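Sorting and Folding Knitwear in a Shared Bedroom
Student project report, Household Textiles course
Prepared by: Baiba Pärn and Kyu-ri Maeng
Supervisor: Piret Vanags
Submitted: February 13, 2021

Purpose
The project set out to write a folding guide for residents of the Rathjen student house, where drawer space is limited and knitwear is often stored in piles. All sorting was done on a bed, the only large flat surface in most rooms.

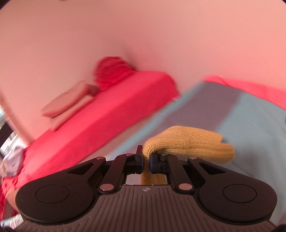
Small items were treated as a separate group. Socks take little space but are easily mislaid among larger garments, and the guide asks residents to deal with them first. Color was the simplest basis for matching — a mustard-yellow knitted sock stands out well against a light blue blanket, while paler pairs call for a lighter or darker background.

Sweaters
Each sweater is laid flat with the front facing up. The sleeves are then brought in, and the body is folded in 3 equal parts.

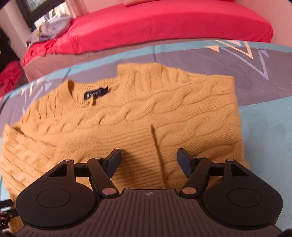
Thick knits proved the hardest to describe in writing. Our first draft gave one method for all sweaters, and Kristaps Žukauskas, who tested it, asked for a separate note on bulk. On a cable-knit sweater the twisted cables cross the chest and shoulders, with finer ribbing lower down, so the revised text advises smoothing any crease at the center before folding.

Cardigans
Buttons should be fastened before the sleeves are moved. The collar is left flat.
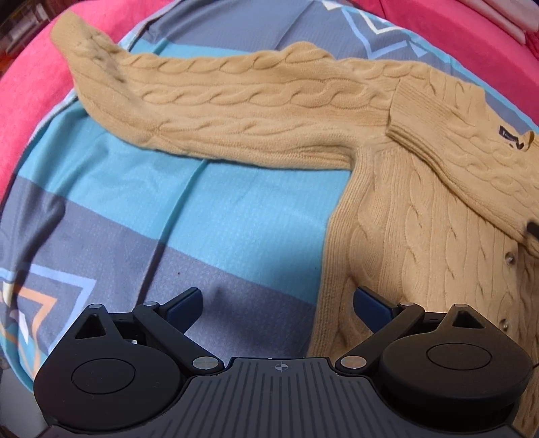 Figure 3. Camel-colored cable-knit cardigan on a patterned duvet, one sleeve extended.

Remaining work
The section on storage boxes is incomplete and will be added after the second test at Genberg.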